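How I line a round kitchen bin so the bag stays put

I fought with slipping bin bags for years, and this is the routine I've settled on. It takes me 80 seconds, tops!

First, wipe the inside of the bin and let it dry. Shake the bag open all the way (I do a big swoosh through the air), drop it in and push the bottom down with your fist so there's no air trapped under it. Fold the extra over the rim, twist the slack into a little knot on one side – not too tight – and tuck the knot under.

Flat packaging is what fills my bin fastest, so I squash every box before it goes in. A bin with a thick rolled rim like the brown one by my white cabinets is great for this, as the fold has something to grip. Small boxes and wrappers can lie right on the bottom, and I press them down once a day. 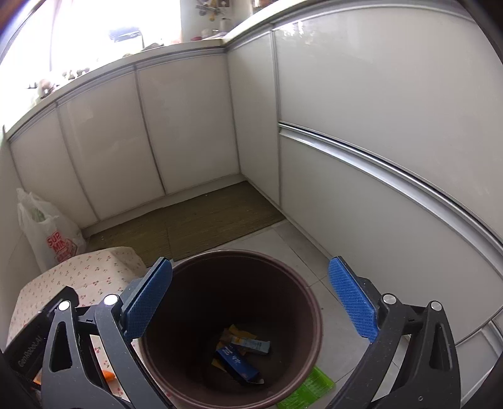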